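Zwane household trials: progress report to the Drekeo fund
Covering the period to the end of February
Prepared by Joaquín Saavedra

1. Where we are

You asked in your last letter whether the Zwane work is on course to show a machine clearing a table after a meal by the end of the grant. My answer is no, and I would sooner say so now than in the final report. We have one narrow job, putting a drinks bottle on a tray, and most of the period has gone on that.

We made 261 attempts. Of these, 112 ended with the bottle standing on the tray and let go of cleanly. The application promised 100 clean placements by this stage, so on paper the target is met. I would ask you not to read much into it. The target said nothing about how many tries we were allowed.

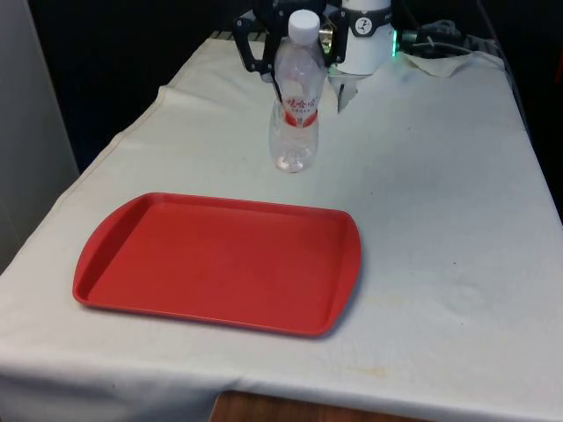

The failures were mostly dull ones. The arm closed too early, or it came down too close and knocked the bottle over. An empty bottle weighs next to nothing and slides when touched, and a full one behaves quite differently, so settings that suit one are no use for the other. We have stayed with light bottles for now. Anyone who has cleared up after a family tea will see how far that is from the real thing.

2. The tray

Traltano's note to the fund described the tray stage as "solved". I don't agree. The bottle has to end upright, inside the rim, with room left for something else, and we only began scoring the third of these in February. Earlier results are therefore kinder than they should be.
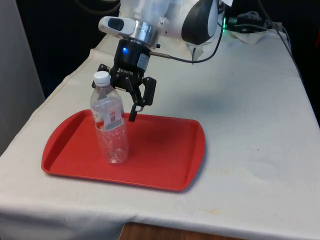
Fig. 2. Bottle upright on the red tray, gripper just above.

Time is the other trouble. A person does this without breaking off a conversation. Our best run of the period took 20 seconds, and that was with the tray where the arm expected it. Shift the tray and somebody has to step in — we have logged those runs as failures, though Zarkura would like them counted separately.

3. Holding the bottle on its side

We also tried grasping bottles lying flat, as they often are after a meal. 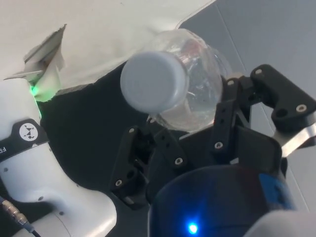
Page 3 of 4

Results here are too few to report as a rate. A firm grip dents thin plastic and a gentle one lets it roll. I expect to have proper figures next time.

4. Spending and next steps

Spending is within budget. I propose dropping cutlery from the plan and using the remaining months on cups, with the tray moved between runs. I would need your agreement to that change before we order parts.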